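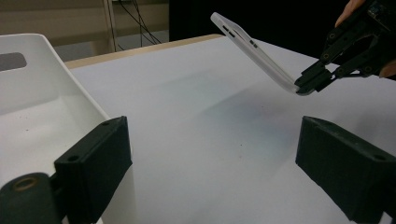 Margit Berge wanted to know, before we'd even started, why anyone would spend a whole session on phone cases when you can buy one at any servo and never think about it again. Fair question! My answer is that a case is the plainest piece of product design most of us carry, and it has to do a surprising number of jobs at once. Keep Margit's question in mind as you work through these notes.

Unit 6: Cases, covers and colour
Everyday Objects, evening course, Detbridge
Notes by Tuva Strand

1. What a case has to do

Start with the phone on its own. Hold it edge-on and run a thumb along the side. You'll find buttons and small openings, and every one of them puts a demand on the case. A button needs either a gap or a soft cover that still clicks. A speaker needs a clear path for sound. The camera needs a window with enough of a lip that the glass doesn't sit on the table, but not so much that it shows up in the corner of your photos.

Then there's the rim. I love rims! All the hard thinking is in the rim – it has to stretch over the corners on the way in and grip once it's there. Too stiff and you break a nail getting it off. Too soft and it goes baggy within a year.

2. Colour that moves

Iridescent finishes are my favourite part of this unit. The colour you see depends on the angle of the light and the angle of your eye, so a back panel can go from warm orange through pink to blue without a drop of pigment doing the work. Soap bubbles do it, so do beetle wings and the oily puddle behind the bus depot.
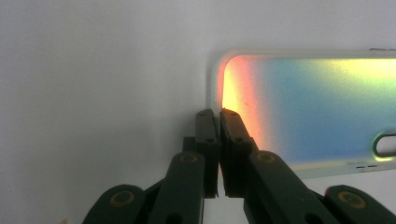

In most of these finishes a very thin film, or a stack of them, reflects light from its front and back surfaces. The two reflections meet up again, and some colours are strengthened while others fade out. Tilt the surface and the light travels a different distance through the film, so the colours slide along. Try it under the desk lamp first, then by the window. Grey daylight gives you a softer spread, and it's well worth the walk across the room.

3. Bench exercise (12 minutes, in pairs)

Clear a flat, pale surface so that colour shows up properly. Lay the phone down at an angle to the table edge and keep a tray beside it for loose bits.

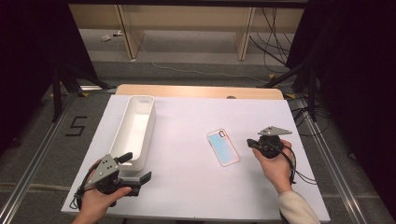
Fig. 2. Phone in its clear case with a pinkish-orange rim, with the white tray to the left.

One partner tilts, the other writes down the colour order from one end to the other. Swap, and compare lists. Sverre and Mekdes disagreed completely in the May group and both were right, as they'd been sitting on opposite sides of the bench.

For next time: bring the oldest case you own. Yellowed ones very welcome.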